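Winunau Shared Workplaces Forum
Board: Furniture, Partitions and Floor Care
Thread: Partition feet and casters in a small seating corner

Post 1 — 9:40 a.m.

The Notside site has set up a small enclosed corner on the ground floor using white partition panels and a gray upholstered seat. Users of the building had asked for a quiet place to sit, and also for one fixed point where clothing left behind in the common areas could be collected. The corner was intended to serve both requests.

We seek the views of other sites on the lower part of the furniture. The supporting frames stand on long feet with casters, and these feet take up floor space on the inside of the enclosure. Our cleaning instructions were written for open rooms and do not address feet of this type.
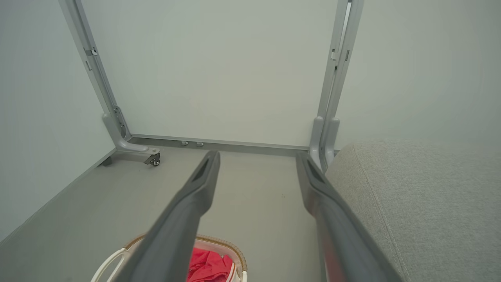
notside_rooms
Site Coordinator, Notside
Member posts: 179

Two questions are put to members. First, should frames with wheeled feet be moved each time the floor is cleaned, or left in position and cleaned around? Second, is it acceptable for a foot to extend next to a seat, or should a minimum distance be kept? Please state whether your reply reflects a written rule at your site or local practice. Both are useful to us.

Post 2 — 10:15 a.m.

safavi_house_services
Member posts: 428

At Safavi the written rule is that anything on casters is moved for the weekly floor cleaning. Daily cleaning goes around it. The rule was adopted after we found that dust collects under the bottom rails of panels, where a flat mop does not reach well.

As to distance, we ask for 18 inches between the end of any foot and the front of a seat. The side of a seat is treated differently. People do not ordinarily walk there, and a foot may stand close to it.

Post 3 — 10:50 a.m.

zisano_interiors
Member posts: 19

We respectfully disagree with the first point above. Zisano used to move all panels weekly and discontinued this in May. Panels that were rolled out were seldom rolled back to the same line, and within a month the corners no longer met. Staff then spent more time straightening them than they had spent on the floor itself.

Our present practice is to leave joined panels where they are and to clean under the rails with a narrow dust wand. Single panels, not joined to another, may still be moved. We would ask Notside to clarify which kind it has.

Post 4 — 11:20 a.m.

notside_rooms
Site Coordinator, Notside

Thank you. Ours are set edge to edge on more than one side, and the seat is placed against the run. We would therefore have to shift the seat before any of the panels beside it could be moved. The point at which two uprights stand together is the most difficult, with two legs and two casters very near the end of the seat.

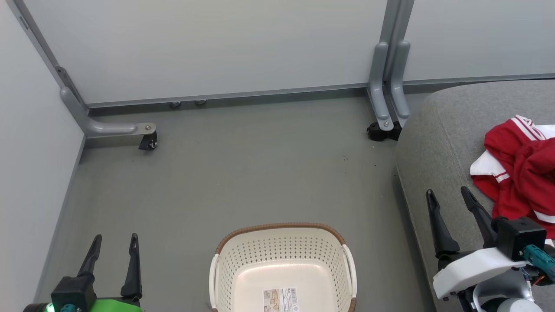 Fig. 2. Adjoining posts and support legs beside the seat, with a few dark specks on the floor.

The specks are of the kind we find in most corners and are not a matter of concern. We mention them only to show where a wide mop head would have to turn.

Post 5 — 11:45 a.m.

safavi_house_services

With that layout, the Safavi rule would be applied in part. We would move the seat and leave the panels. A two-person lift of the seat is required by our handling sheet, even for short distances, and dragging is prohibited on smooth floors.

I do not accept the general argument from Zisano, however. If panels do not return to the same line, the remedy is to mark the line. We place small corner marks in removable tape — four per panel at most — and have had no difficulty with alignment.

Post 6 — 12:10 p.m.

zisano_interiors

Tape was tried here. It lifted at the edges, gathered lint, and left residue that had to be removed with solvent. Other floors may behave differently. I would suggest a trial of one month in a single corner before any site writes tape into its rules.

On the matter of clothing, may I ask how the collection point is arranged? The first post mentions it but gives no details.

Post 7 — 1:30 p.m.

notside_rooms
Site Coordinator, Notside

A round perforated basket is used. It stands directly on the floor, near the seat. Items are to be placed in the basket singly, without bags, and any label or tag is left attached so that an owner can identify the garment by size or make. Items are held for 18 days and then passed to the textile collection.

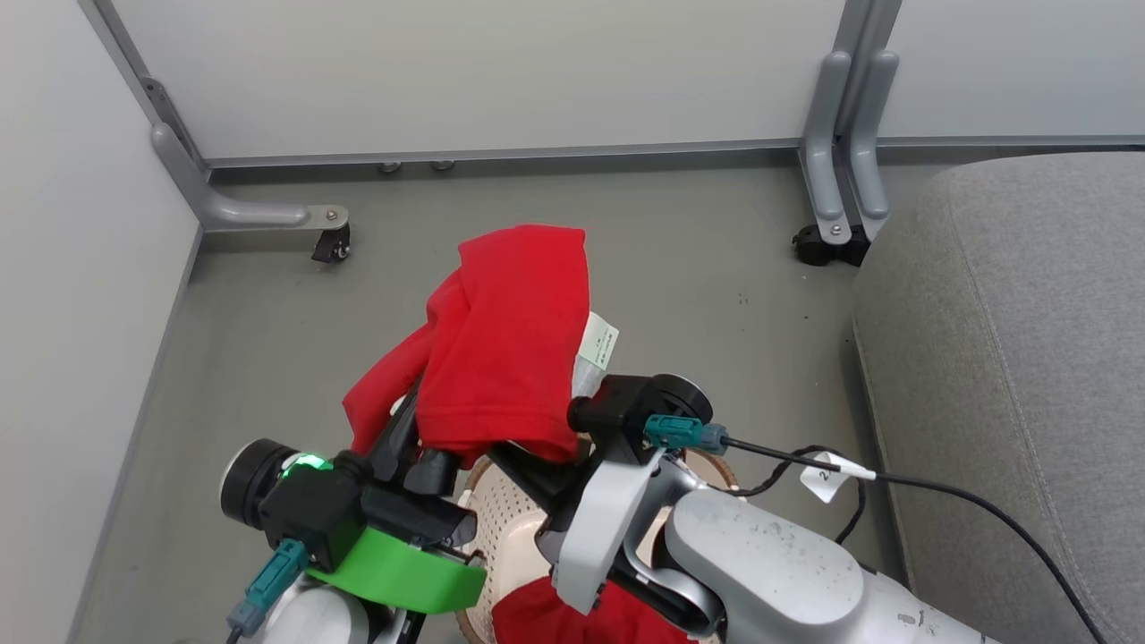 safavi_house_services: our site would not approve a basket kept at floor level. It has to be lifted out for every cleaning, and anything that hangs over the rim comes into contact with the floor. A low shelf or a hook on the wall would be preferable, and the owner of a garment would also see it sooner.

Post 9 — 2:05 p.m.

zisano_interiors

A hook should not be fixed to a partition panel without consulting the supplier. A loaded hook may pull a light panel out of line, and the weight would be carried on one side only. A shelf raises the same question.

The floor is a reasonable place for a basket of this sort. It is light, it can be picked up with one hand, and the openings in the side allow air to reach the contents. I would keep it as it is and add one line to the cleaning instructions: lift basket, clean, replace.

Post 10 — 2:40 p.m.

winunau_board_moderator

Members are reminded that supplier load limits differ and should not be quoted here from memory. The discussion of tape has been copied to the floor care thread, where replies on residue may be added.

Post 11 — 3:15 p.m.

notside_rooms
Site Coordinator, Notside

The replies have been noted. For the present, Notside will leave the joined panels in position, move the seat once a week with two persons, and clean under the rails with a narrow tool. The basket will remain on the floor. The question of a shelf stays open, and we would welcome a reply from any site that has a free-standing one in a corner of similar size — please include the depth.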